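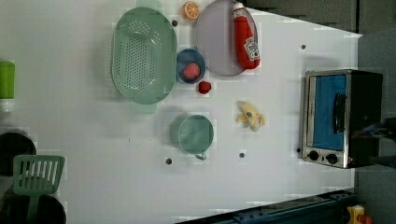
Play kitchen set on the white table, from above.

September, started 15:00

Sorting the play kitchen set before it goes back on the shelf. Table cleared of everything else first, so whatever is on it now belongs to the set or has to be argued for.

Colander: mint green, oval, tab at each end. It is the biggest piece and decides which tub the rest goes in. The Javeo tub is too short for it with the lid on. Trurnudeck one takes it flat, so use that, shelf 809.

Toaster oven stays out of the tub. Last time it went in under the plates and the door had to be eased back. It can stand next to the tub.

Play food: ketchup is the plush one, red, with the white label. Surface wash only, do not soak. Banana is the peeled one with the peel spread open. I would like it stored that way, as folding the peel over puts a crease in it. Strawberry and orange slice can go in the blue bowl with the pink-red fruit. I have that down as a peach and A-yeong Yang has it as a strawberry on the old list. Written as "fruit, pink-red" until we agree.

Teal piece with the handle: listed as a cup in one place and a pot in another. Same problem. I have put "cup/pot" on the label.

Lavender-grey plate is fine to keep. Wipe it with the Seol cloths, no spray. The spray left a film on the last lot and it took 2 goes to get off.

15:40. Labels done. The Nedasden ones curl at the corners on the tub, so I have taped over them.

To do:
Ask A-yeong which list is current, then bin the other.
Proper lid for the Trurnudeck tub.
Wash the bowl and cup/pot in warm water, dry overnight on the rack.
Check the oven door again before it goes out.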